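Nestden Kitchen Table Collection
Data card

Summary
The Nestden collection documents the clearing of kitchen tables in private homes. It covers packaged goods, bottles and bags left on the table between meals, together with the furniture and appliances nearby. The current release contains 2,410 sessions recorded in 90 kitchens.

Contents
sessions/ one folder per session
kitchens/ room notes, including table surface and major appliances
items.csv item type, main color, position at start
LICENSE terms of use

Item labels
Items are labeled by form: box, bottle, bag, bowl, pan, basket. Contents are recorded only where the household supplied them. A bottle lying on its side is labeled "bottle, lying" and is not treated as a separate item type. Printed text on packaging is not transcribed.

Known limitations
Small kitchens are overrepresented. Room notes from February use an earlier list of furniture terms and have not been revised.

Contact
Birthe Dalsgaard, Hindora. Corrections should cite the session folder and the item row. 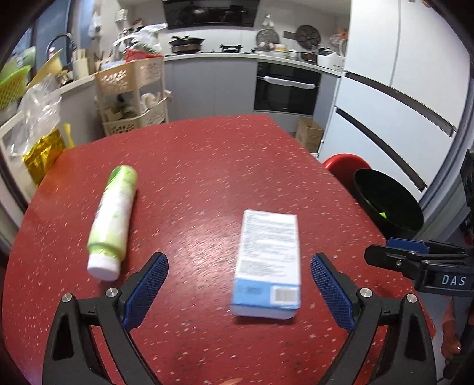
Hummont, September 9, 2024

Room note: red speckled table with a rounded edge; red chair; white refrigerator; grey counter with built-in oven and gas stove. Items on the table include a white box with light blue bands and a lime-green bottle with a white cap, labeled "bottle, lying."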